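March 11, 2019 - bench notes, panel fitting, Nishad unit

Carrying on from the last page. White side panel, the one with the round hole near the edge. Still fighting the edge strip. 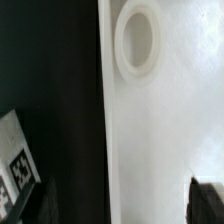

Edge first, then the hole, then everything else. Got it the wrong way round on the first unit and had to take the whole side off again. Not doing that twice.

Where things stand:

Panel from Drimeo is in. The drawing says straight edge. Laid the long rule on it before lunch and it rocks. Not a lot, but you see it once the dark stuff is behind it, any gap or bow shows up like chalk on a blackboard. Against the white wall over by the sink you'd never notice. Tried it both places. Moral of the story, check edges against something black.

Clamped it flat on the bench with two scrap battens, left it 90 minutes, took the clamps off, it went right back. So it's in the panel and not from how it was stacked. Second one out of the same carton does the same thing but the other way, which is annoying, would have been nice to blame the mould. Third one I didn't unwrap.

Asked Drimeo for the flatness tolerance. Reply was the brochure again. Wrote back.

Cleaning: soft cloth, warm water, one drop of dish soap. NOT the blue spray. Blue spray left streaks on the offcut and they only showed up under the lamp at a low angle. Also the paper towels are scratching, I'm pretty sure. Did a test patch on the back of the offcut, ten strokes paper towel one side, cloth the other, and the towel side has fine lines in it. Could have been there before, should of looked first. Repeat on a fresh offcut.

Lamp: need to move it. Overhead light throws so much glare on the white that you can't tell a speck of dirt from a pit. Spent ages rubbing at something that was a pit. Best so far is the overhead off and the desk lamp down low from the left, then walk it along. Slow but you see everything.

Hole and collar: collar for the cable pass-through should be snug, finger pressure only. If you need the mallet then something is wrong, stop. Trial fit on the offcut went fine after I broke the edge of the hole with the half-round file. Three light passes. Four was too many, collar spun. Offcut is now scrap, it's in the bin with the others, don't rescue it.

Distance from hole to panel edge is tight and I still don't like it. Cladov drawing has it further in, ours moved when the bracket moved. Fine for a thin cable. For the fat one from the Gretlow job I'd want to see it pulled on a few times before I say yes. Plan is 100 pulls by hand, straight out, then 100 sideways, look for white stress marks by the collar. Boring job, bring headphones.

Sanding: 222 is not a grit, whoever wrote that on the job sheet. I'm reading it as 220. If it was meant to be 2000 that's a very different afternoon - please fix the sheet. Wet the edge before touching it, wipe every few strokes, and keep off the face. Tape the face. Low tack tape only, the regular stuff left a line of gum last time and getting that off was worse than the sanding.

Idea for the bow: forget making the panel straight and pull it straight with the fixing. One extra screw at mid height, slotted so it can creep a bit when the room warms up. Downside is one more hole to cap. Mocked it up with tape and a clamp and the line looked much better from standing height. From down on one knee still not perfect but who's down there.

Other option is a thin black gasket behind the edge so the gap reads as a shadow line. Cheap, and we have half a roll left in the drawer under the vise. Try this on the second unit and compare the two side by side before anybody orders screws.

To do
- unwrap third panel, check edge w/ rule
- new offcut, redo cloth vs towel
- put the half-round back, it lives on the left hook
- chase Drimeo again
- fix grit on job sheet
- find caps in white, not cream. the cream ones look awful

Left the panel standing on the foam blocks, fim side out. Don't lean anything on it.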